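Forums Home | Grippers & Tooling | New Posts | Search | Log in

Gripper drops part, green light stays on

piret_ots
Second fault since November. The fingers close on the toy shovel handle, the arm lifts, and at waypoint 7 the handle slips out. No error in the log. The LED on the gripper stays green the whole time. Cycle count was 3943.

qnajjar
Cable. Check the connector just above the gripper body. If it works loose on a wrist turn you lose force for a moment.

piret_ots
Reseated it twice. Same result.

s.butt
I don't buy the cable. You'd get a comms fault. A long toy handle between two short fingers is a poor grip to begin with. Put rubber pads on.

qnajjar
It ran fine for months with those fingers, so pads only hide it.

Egle M
Whichever it is, stop running it with people at the table until you know. Green means powered on ours, it says nothing about grip.

piret_ots
Stopped. Pads are ordered, and I'll swap the cable first. Table as it is now:

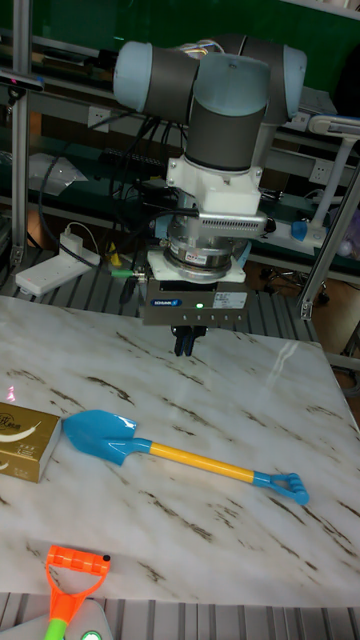

Page last changed: April 4, 2024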